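3.2 Zylindrische Haushaltsverpackungen und die Lesbarkeit ihrer Etiketten

Wer Verpackungen nur aus dem Katalog kennt, unterschätzt, wie viel auf einer Rundung passiert. Eine Faltschachtel hat eine Vorderseite, und die liegt flach vor einem. Ein Zylinder hat keine. Er wird gedreht, gekippt, hingestellt, wieder aus dem Schrank geholt, und jedes Mal zeigt er einen anderen Ausschnitt seiner Gestaltung. Gerade deshalb gehören die runden Gebinde für uns zum schönsten Teil des gesamten Materials! Die Sammlung Vostholm umfasst mehr als 4,000 Verpackungen aus privaten Küchen, davon haben wir 1,000 mit runder oder ovaler Grundfläche in die engere Auswahl genommen (Zahlenschreibweise hier und im Folgenden wie im Bestandsverzeichnis).

Die Einteilung folgt Bautista, der in seiner Vorarbeit zwischen Leitfläche und Umlauf unterscheidet. Als Leitfläche gilt der Bereich, den die Gestalterin oder der Gestalter offenbar als Schauseite gemeint hat, als Umlauf alles Übrige. Bei Konservendosen funktioniert das gut. Bei hohen, schlanken Gebinden, wie sie für Küchenrollen, Folien oder Beutel verwendet werden, gerät die Unterscheidung ins Wanken. Der Durchmesser ist im Verhältnis zur Höhe so klein, dass ein längerer Schriftzug quer kaum Platz findet. Die Lösung, der wir immer wieder begegnet sind, ist die gedrehte Schrift: Der Text läuft in Längsrichtung, und man liest ihn bequem erst, wenn das Gebinde liegt.

Besonders reizvoll wird das bei zweischriftigen Etiketten. Chinesische Zeichen lassen sich ohne Weiteres untereinander setzen, eine schmale Spalte reicht ihnen, und sie bleiben dabei aufrecht. Lateinische Großbuchstaben werden in derselben Lage meist als ganze Zeile um neunzig Grad gedreht. Auf ein und derselben Fläche treffen also zwei Leserichtungen aufeinander (und oft noch eine dritte, wenn eine kleine Nebenzeile am Rand entlangläuft). In der Teilgruppe Narnell, die 20 solcher Etiketten enthält, haben wir das mit wachsender Begeisterung nachgezeichnet. Abbildung 2 gibt einen Eindruck davon, wie eng die Elemente nebeneinanderstehen: eine Spalte mit »食品級«, also »Lebensmittelqualität«, dazu die weißen, seitlich laufenden Großbuchstaben auf Rot und die feine Zeile »MORE STRENGTH« auf hellblauem Grund.

Zur Farbe nur so viel: Kräftige, klar abgesetzte Felder helfen auf einer Rundung erheblich mehr als auf einer Fläche. Wenn die Hälfte eines Wortes hinter der Krümmung verschwindet, bleibt das Farbfeld trotzdem erkennbar. Eine schräg geführte Grenze zwischen zwei Feldern hat den zusätzlichen Vorteil, dass sie beim Drehen zu wandern scheint und das Auge um den Zylinder herumführt. Ein wunderbar einfacher Kunstgriff, den wir in der Literatur bisher kaum gewürdigt fanden.

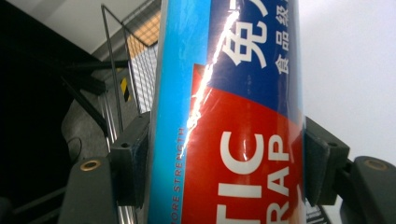

Abbildung 2. Zylindrisches Gebinde mit zweischriftigem, glänzendem Etikett in Hellblau, Königsblau und Rot; Ausschnitt.

Offen bleibt die Frage des Glanzes. Glänzende Oberflächen gelten im Handel als hochwertig, im Küchenschrank unter einer Deckenlampe kosten sie aber Lesbarkeit, und zwar bevorzugt dort, wo die Rundung dem Licht zugewandt ist. Im Vorversuch Heston haben wir matte und glänzende Muster gleicher Gestaltung nebeneinandergestellt und bei wechselndem Licht vorlesen lassen. Große Zeichen wurden in beiden Fällen sicher erkannt, kleine Nebenzeilen bei den glänzenden Mustern deutlich langsamer. Für die Auswertung in Abschnitt 4 haben wir den Glanz daher als eigenes Merkmal aufgenommen, mit der Kincaid-Skala als Grundlage, deren beide mittlere Stufen wir zusammengelegt haben.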